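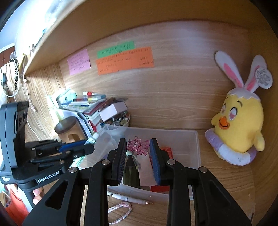 Section 4: Putting up the Serra garden bench and oiling it

You've got the frame boards sorted and the hardware bag open, so now comes the fun part! The Serra goes together with one hex key and a rubber mallet, and most people have it standing before the coffee gets cold. Work on grass or an old blanket, because spruce marks easily on concrete.

4.1 Joining the ends

1. Lay both end panels flat with the drilled side facing up.
2. Push two dowels into each seat rail. Tap them in until they stop, then leave them alone.
3. Fit the front rail to the left end panel, then the back rail. The back rail is the one with the Wosmont stamp, and the stamp faces down.
4. Lower the right end panel onto the free ends of both rails.
5. Start all the bolts by hand before you tighten any of them.

Note: The rails swell a little in damp weather. If a dowel feels snug in August, keep the pack indoors overnight and try again in the morning.

Caution: Do not use a power driver on the end bolts. The threaded inserts sit in solid spruce and will pull out if they are overtightened.

4.2 Slats and backrest

6. Stand the bench on its feet and set the seat slats in place, rounded edges up. The spacer strip from the carton gives you the right gap every time (we love this little strip, please keep it!).
7. Screw down the two outer slats first, then fill in toward the middle.
8. Slide the backrest into its slots and fasten it from behind with the 61 mm screws. The 54 mm screws belong to the seat.
9. Sit down and rock gently from side to side, then get up and tighten the end bolts fully.

4.3 First coat of oil

The Serra leaves our Serham workshop sanded and bare, so you choose the color. Grerkley Clear keeps the wood pale, and Grerkley Amber brings the grain up beautifully. One 500 ml can covers the bench twice. 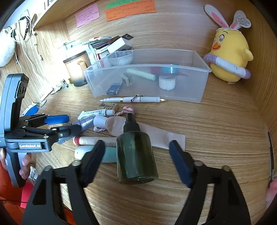 Dark green pump or spray bottle on the desk.

10. Wipe off all dust with a dry cloth.
11. Brush on a thin coat along the grain, starting with the undersides and the end grain of the feet.
12. Wait 20 minutes and wipe away whatever has not soaked in.
13. Leave overnight and repeat.

Caution: Oily rags can catch fire on their own. Spread them flat outdoors to dry before throwing them away.

Spare dowels and bolts can be ordered as part number 243. For the matching table, go to Section 5.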